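How to keep a white tabletop white
Birthe Hafstein, 24/04/2025

We bought our white table nine years ago, when the children were small, and many friends told us it was a mistake. I have made most of the errors a person can make with such a surface, so I write here what I do now.

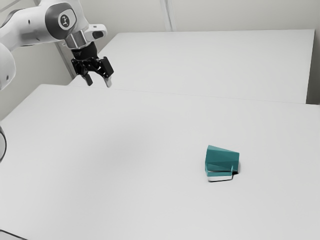 The first thing is to know what your table is made of. Painted wood, lacquer, laminate and stone do not like the same treatment. If you still have the paper that came with the table, read it before you try anything from this page. If the paper is lost, try every new cleaner under the edge, near a leg, and wait until the next day before you look at the result.

Daily cleaning

For every day I use a soft cloth, warm water and one small drop of dish soap. After this I wipe with clean water and then dry with a second cloth. Many people skip the drying, and then they complain about gray stripes. The stripes are mostly soap and minerals from the water. In our house in Prositham the water is very hard, and I see the difference in one morning if my husband cleans and does not dry.

Change the cloth often. A cloth that has been in the sink for two days puts more on the table than it takes away. I keep mine in a drawer and wash them at a high temperature, without fabric softener.

Coffee, tea and red wine

Wipe at once if you can. If the ring is already dry, lay a wet cloth on it for some minutes and go for a walk in the garden. Often it comes off by itself after that. When it does not, mix 3 teaspoons of baking soda with a little water until it is like toothpaste, and rub very gently with your finger in the cloth. Use this paste on laminate only, and not every week. It is a mild abrasive, and on a shiny lacquer it can leave a dull place that you will see each time the sun is low.

For turmeric and curry I have no perfect answer. Sunlight helps. I moved our table near the window after a dinner in October and the yellow became weaker day by day, but it needed more than two weeks.

Ink and crayon

Crayon is easier than it looks. Scrape the thick part with an old plastic card, then use warm soapy water. For ballpoint pen I put a little rubbing alcohol on a cotton pad and press it on the line. Do not rub in circles, or you will have a blue cloud. Keep alcohol away from lacquer and painted wood, open the window, and have no candle burning near you. Permanent marker sometimes leaves a shadow also after the alcohol. We have one such shadow and the fruit bowl stands on it.

Scratches

Felt pads under vases and lamps are cheap and they prevent most of the trouble. Look at them from time to time, because a grain of sand can stick in the felt and then the pad itself makes the scratch. If you use the table for sewing or for repairs, put down a mat first. I have an old wool blanket, cut in half, with the edges sewn.

For small chips in white paint you can buy a repair pen. Hold it next to the table in daylight before you use it – there are many whites, and a cold white on a warm one looks worse than the chip.

What I do not use

Bleach, scouring powder and the rough green side of the sponge. Furniture polish I have also stopped with. It gave a beautiful shine for one evening, and then all the dust in the room came to sit there.

My sister uses a melamine sponge for everything. It cleans very well, but it works like extremely fine sandpaper, so I take it only for the edges, where the hands have made them dark.

Next time I will write about the chairs, which have fabric seats and are much more difficult.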